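Comparing hand-held grippers: notes for the lab session
Course handout, unit on data from hand-held tools. Written by Dae-han Pyo.

Read this before the February session. Bring the scoring sheet, and bring your doubts as well.

1. What the makers claim

We have two tools to compare, the Climeo and the Flokum. The Climeo leaflet says a new user can collect clean demonstrations "in any room" after 15 minutes of practice. The Flokum leaflet says much the same in a larger font. Neither says what counts as clean. Neither says how many tries were thrown away first, and I have written to both firms and am still waiting.

Treat a claim like that as a question. Clean for whom? A person looking at a clip will forgive a lot. A controller trained on the clip has no idea what you meant to do.

2. Why we use cloth

Blocks and cups flatter a gripper. They keep their shape, and you can tell at a glance where the edge is. Clothes on a bed are harder. The target and the background are both fabric, both can wrinkle, and two fingertips can close on a garment and a bedspread at the same time. Prints make it worse, or may do – last term's group was sure that patterned bedding hurt the results, but they changed the lighting in the same week, so we still don't know.

Look at these views with section 3 in mind.
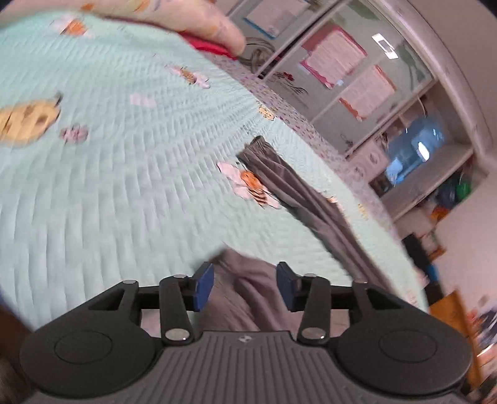
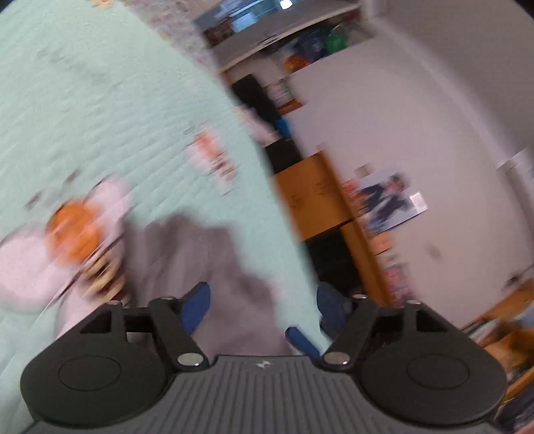
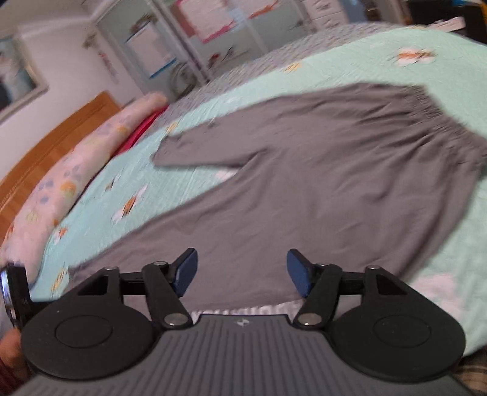 Fig. 1. Views from the tool's own camera: gray or grayish cloth on mint-green bedding, with the blue-tipped fingers in view each time. Blur from motion is heavy in the second.

3. What to score

Score each view by itself before you talk to your partner.

Fingertips. Can you see both tips and the gap between them? If one is darker than the other, write that down. A tracker that looks for color may not treat them as a pair.

Cloth edge. Trace the outline of the garment with a pencil. Stop where you start guessing. In the third view you can follow a sleeve to its cuff. Try the same with the cloth in the second and compare how far you get.

Tilt. A wide lens and a turned wrist will lean a room a long way. Software can correct for this if it knows where the tool is. The Heo tracking package says it does. Check it against the raw log and don't trust the smooth line on the screen.

Share of the view taken up by the tool. The body and linkage hide whatever is under them. Every tool of this type has the problem, and I have yet to see a leaflet mention it.

4. Numbers, such as they are

Our set from last term has 54 clips, of which 28 passed all four checks. I would not build an argument on that. Greltov, whose controller we borrow, suggests 1,000 clips per task, and I can't find where that figure comes from either. It may be right. It is also very round.

Don't report a percentage from your own session. Report the count, and list every clip you dropped with the reason.

5. For discussion

Would you rather have a blurred clip from a fast, natural motion or a sharp one from a slow, careful motion? Most students pick the sharp one. Ask yourself what the arm learns about speed from it.

Scoring sheets go in the tray by the door, names on the back.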